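나무는 왜 줄무늬가 있을까?

안녕! 나는 어릴 때부터 나무 만지는 걸 정말 좋아했어. 식탁에 앉으면 밥은 안 먹고 손가락으로 무늬만 따라 그리다가 엄마한테 혼나곤 했지. 그런데 그 무늬가 어떻게 생기는지 궁금했던 적 있니? 오늘은 그 이야기를 해 줄게.

나무는 키만 크는 게 아니라 옆으로도 뚱뚱해져. 껍질 바로 안쪽에 '부름켜'라는 아주 얇은 층이 있는데, 여기서 새 나무가 만들어지거든. 봄에는 물도 많고 날도 따뜻해서 쑥쑥 자라! 그래서 이때 생긴 부분은 색이 연하고 폭이 넓어. 여름이 지나면 천천히 자라니까 촘촘하고 진해지고, 12월처럼 추운 때에는 거의 쉬어. 연한 부분과 진한 부분이 한 번씩 짝을 이루면 한 살! 이게 바로 나이테야.

나는 동네 목공 교실에서 빔 판데르린던 선생님한테 나무를 배웠어. 선생님이 지름이 592밀리미터나 되는 통나무 조각을 보여 주셨는데, 나는 나이테를 세다가 두 번이나 까먹고 처음부터 다시 셌어(연필로 점을 찍어 가며 세면 훨씬 쉬워).

그럼 동그란 나이테가 왜 판자에서는 길쭉한 줄이 될까? 양파를 떠올려 봐. 가로로 썰면 동그라미가 나오지? 세로로 썰면 긴 줄이 나오고! 나무도 똑같아. 통나무를 길이대로 켜면 나이테가 길게 늘어난 줄로 보여. 이걸 나뭇결이라고 불러.

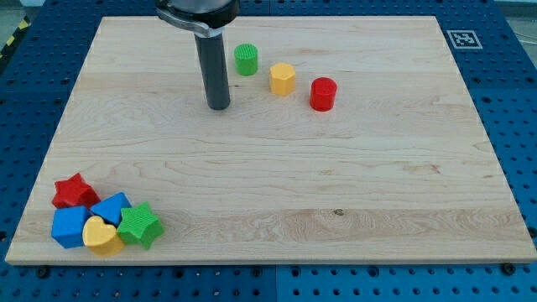
가끔 판자에 동글동글하고 진한 점도 있어. '옹이'라고 하는데, 가지가 있던 자리야. 줄기가 굵어지면서 가지 밑동을 꼭 감싸 안은 거지. 옹이는 주변보다 단단해서 톱질할 때 꽤 힘들어.

단풍나무는 색이 밝고 결이 고운 편이고, 참나무는 결이 굵직해. 집에 있는 나무 도마나 의자를 찾아서 종이를 대고 색연필로 살살 문질러 봐. 결이 깊은 나무라면 무늬가 종이에 스르륵 나타날 거야. 나는 아직도 이걸 모으고 있어!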